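Extensive Reading Pilot to Continue in the Fall Term

The Siu Language Center will continue its extensive reading pilot for a second year. The decision follows a review completed in June by the curriculum office, which looked at borrowing records, reading logs and written comments from instructors at the intermediate level.

Under the pilot, students in seven intermediate sections of English were asked to read books of their own choosing, at a level they found comfortable, for 20 minutes at the start of each class. They were not tested on the content. Each student kept a short log with the title, the number of pages read and one or two sentences of response. Instructors read during the same period and were asked not to correct papers or prepare materials while their students were reading.

The graded reader collection now holds 535 titles, shelved by headword level and marked with colored spine labels. Over the academic year, students borrowed books from the collection 2,679 times. Mysteries and short biographies were borrowed most often. Adapted classics, which took up a large share of the original purchase, were borrowed less than expected, and future orders will be adjusted accordingly.

Instructors' comments were favorable on the whole, although several raised practical concerns. Late arrivals disturbed the reading period in the morning sections. Some students chose books well above their level and stopped after a few pages. Two instructors wrote that the log had become a routine exercise by the middle of the term, with responses copied from the back cover. Kuo-hua Choi, who coordinated the pilot, has revised the log in response. The new version asks for a reaction to one passage chosen by the student and leaves out the plot summary altogether.

The review also considered whether reading time had reduced the attention given to grammar. Section outlines show that all required units were taught, but that the unit on reported speech was shortened in most sections. It will be moved to an earlier week so that it receives its full allotment of class time.

Vocabulary work will be linked more closely to reading in the coming year. Students will record five words or phrases each week from their own books, together with the sentence in which each was found. Instructors may use these lists for pair work or for short writing tasks – the choice is left to the section. Placement at the start of the term will continue to be made with Testier, and students will receive a suggested reading level with their results. The suggestion is a starting point only, and students may move up or down at any time.
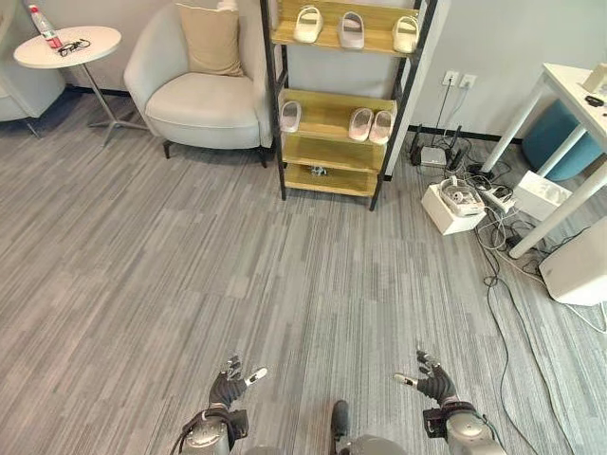 Reading logs will be kept on Resum beginning in the fall. Paper logs remain available on request from the front office, and students who prefer them will not be at any disadvantage. Instructors will be able to view the entries for their own sections and to leave brief comments. They are encouraged to respond to what a student has said about a book and to leave errors of spelling and grammar for other assignments.

A training session for instructors new to the program will be held in the Riltivano reading room at 3:30 p.m. on the first day of the orientation period. The session will cover book selection, the management of the reading period and the use of the revised log. Instructors who took part last year are welcome to attend – their experience with the morning sections would be of particular value to new colleagues.

Books borrowed during the summer should be returned to the cart outside the reading room before classes begin. Suggestions for new titles may be submitted to the curriculum office in writing and should include the author, the publisher and the level of the edition.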